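Reusing Bath Water for a School Garden: Term Project Report

Graça Sequeira
Mar 28, 2026

Background

The garden behind the Bettencourt building is watered from the same line that feeds the kitchen. In October the school asked classes to find ways to use less tap water. My project looked at whether used wash water from the dormitory could be put on the beds without hurting the plants or the soil. Water of this kind is called graywater. It comes from sinks, showers and laundry, and it does not include toilet water.

I picked this topic after reading that soap can build up in clay soil. Our soil has a lot of clay. Most of the articles I found were written for dry places with sandy ground, so I wanted to see what would happen in ours.

Method

I used two raised beds of the same size and planted both with bush beans and chard. Bed A got tap water. Bed B got graywater from the first floor showers, carried over in covered buckets and used the same day. Each bed received 40 liters a week for eight weeks. On weeks with heavy rain both beds were skipped.

Before watering, the graywater was poured through a cloth filter and then through a bucket of gravel. The students on the first floor agreed to use only Olus soap during the test. It was the cheapest one in the Nemuleck store with no added salt on the label. Two people forgot in week three, and I threw that batch out.

I tested soil pH every week with paper strips. I also timed how long one liter of water took to soak in, using a metal can with both ends removed and pushed into the bed.
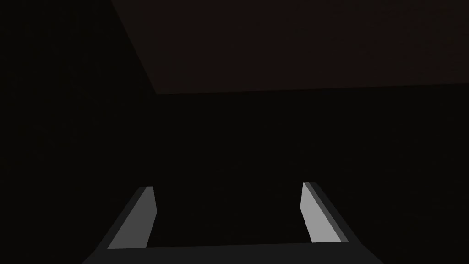

The soak test was done three times in each bed and the middle result was written down. Early readings were uneven since the can was not always pushed to the same depth. From week two on I marked a line on the can with paint and lined it up with the soil.

Results

Soil pH in Bed A stayed at 6.5 the whole time. Bed B started at 6.5 and reached 7.0 in week six, where it stayed. The strips only read in steps of half a point, so a smaller change would not show.

At the start, one liter soaked in after 60 seconds in both beds. At the end it took 60 seconds in Bed A and 80 seconds in Bed B. The top of Bed B also had a thin crust that had to be broken up with a hand fork.

The beans looked the same in both beds. The chard in Bed B had some yellow edges on the older leaves. I did not weigh the harvest, which I should have done.

Discussion

Graywater did not kill anything, but it did change the soil. The slower soaking fits what I read about sodium and clay. Switching between graywater and tap water every other week might keep this from getting worse, and the Kiveck garden across town already waters that way.

Two beds are not enough to be sure. Bed B is also closer to the wall and gets less sun in the afternoon. Next time I would use at least four beds and send a soil sample to a lab for a sodium test.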